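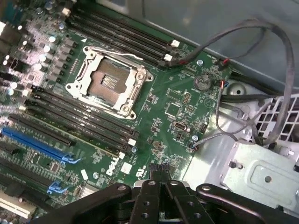
Motherboard with the processor socket open and all eight memory slots empty.

The Trees of Sketberg
Oct 21, 2025

I only went to the tree planting because there was a bus laid on, and I'd worked out that if I got the bus to the planting I could walk home past the good bakery. I'd like to say it was for the planet. I've told plenty of people since that it was for the planet.

You have to understand about Sketberg. It's the hill behind our town, and when I was small it was properly wooded, and then there was the fire, and after the fire there was the quarry, and after the quarry there was a sign saying the hill was going to be restored. The sign had been up for 9 years. It had moss on it, so I suppose you could argue that something had been restored.

Anyway, the minister was coming! A real one, from the capital, the Minister for Green Places, and she was going to plant the first of 2,000 trees and make a speech about it. The school had been given the morning off. Somebody had mown the verges all the way down to the Plislow roundabout, even the bit with the mattress, and the mattress had gone too. I'd been ringing the council over that mattress since December. I looked at the flat yellow patch where it used to be and felt quite emotional.

The bus let us off by the old quarry gate and a lad in a green tabard gave me a spade. It was a lovely spade. It had a ribbon on it. I said, do I take the ribbon off, and he said he hadn't been told, so I left it on, and for the rest of the morning people kept assuming I was important.

There were 30 trees. I only know that because a woman with a clipboard kept saying it into her phone, over and over, getting a bit higher each time. "Thirty. No, three nought. They've sent thirty." The rest were on a lorry and the lorry was in Ladora, on the other side of the mountains, where there is also a hill called Sketberg (a bigger one, with a cable car, and as far as I know covered in trees already). I pictured the driver up there among all that forest, looking for a gap.

The minister arrived in a very clean car and a pair of very clean boots. She was smaller than on the television and she had a cold. She shook my hand because of the ribbon.

"And how long have you been with the project?" she said.

"Since ten past nine," I said.

She laughed, a proper one, which turned into a cough, and I gave her a tissue. I mention it because the tissue is in all the newspaper pictures. She's got it tucked up her sleeve like my nan used to.

They'd dug her hole for her. It was beautifully square, with the loose earth sieved into a heap beside it, and the tree was leaning in a bucket, a thin little rowan with a label from Alaoui Nurseries still tied round its neck. She put it in. She put one spadeful of earth on it and looked up, and everyone clapped, and she put on another, and they clapped again but not as much. Then she stood back for the speech.

It was a decent speech. I've heard worse at weddings. She said every citizen had a part to play and that a hill was a promise, and the children from the school sang the song they'd learned, which had a lot of verses about soil. The wind had got up by then and the microphone kept catching it, so from where I was standing half of it was just roaring, with the odd word poking out. Future. Grandchildren. Drainage.

I wasn't really listening by the end, I'm afraid, I was looking at the tree. It was going over. Very slowly, like someone nodding off on a train. Two spadefuls won't hold up a rowan in a wind like that, anybody with a garden could have told them, and there was the lad in the tabard staring at it, and the clipboard woman staring at it, and neither of them moving an inch because the cameras were on.

So I went. I had the spade, didn't I? I walked across behind the minister, bent double as if that would make me invisible, and I got hold of the stem and straightened it and started filling in. I could hear her going on above me about shared responsibility. I trod it down with my heel, round and round, the way you're meant to, and when I looked up she'd stopped talking and was watching me.

"Is it in?" she said, into the microphone.

"It wants a stake," I said. Also into the microphone, as I found out later. My sister heard me on the radio in her kitchen and dropped an egg.

Well, there wasn't a stake. There were trees, spades, bunting, a gazebo, a table of biscuits and a portable toilet, and not one stake. In the end we used the handle of my spade. We pushed the blade in deep beside the roots and I took the ribbon off at last and tied the tree to the handle with it, in a figure of eight so it wouldn't rub. The minister held the knot for me with her finger, like you do with a parcel. Her hands were freezing.

Then she went off in the clean car and the rest of us planted the other trees. It took until dinner time, what with the stones. The children were very good at it and very rude to each other. I did 2 by myself, with a borrowed spade, and they were both a bit crooked and I didn't care, I gave them each a pat. By the time I'd walked down, the bakery had shut.

The lorry never came. There was talk of it in the paper for a bit, and then the paper started on the car parks instead. I heard the trees had been planted over in Ladora after all, in with the others, so I suppose they've got company.

But I go up most weeks now. It's a good walk if you take it slowly and have a sit-down at the gate. The sheep got some of ours and the drought got a few more, and a couple are frankly just sticks. The rowan's still there, though. It came into leaf a bit later than I'd have liked, and I had words with it, and then the next time I went there were berries, only one bunch, low down on the side away from the wind.

The council wrote to me in the spring asking for their spade back. I wrote and told them where it was.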